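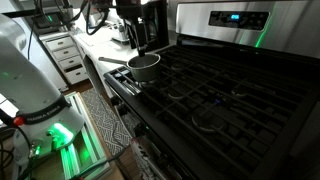

Gonçalo thinks the starter is dead and I should quit feeding it. I disagree! It smelled sour in a good way at 7 this morning, so I gave it 40 g of rye and put it back on the shelf over the radiator.

May, batch 22 of the Tetura loaf. Same flour as last time, a bit more water (my fault, I misread my own handwriting on the card). Dough was slack after the second fold and stuck to everything, me included. I shaped it anyway and stuck it in the fridge overnight.

Crumb is tighter than batch 21 but the crust is lovely, dark and blistery. Salt still too low for me. 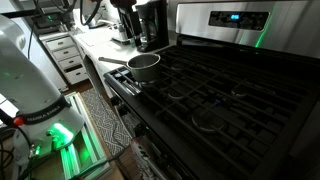

Ilídio wrote in the margin that the salt is fine and it's the proof that's short, so next round gets two more hours and the salt stays put. OK, fine, I'll try it his way!

Still to do: order rye from Relero (the 3000 g sack, the small ones run out too fast), find the lid for the tall jar, copy the Flirkedell folding times onto a clean card.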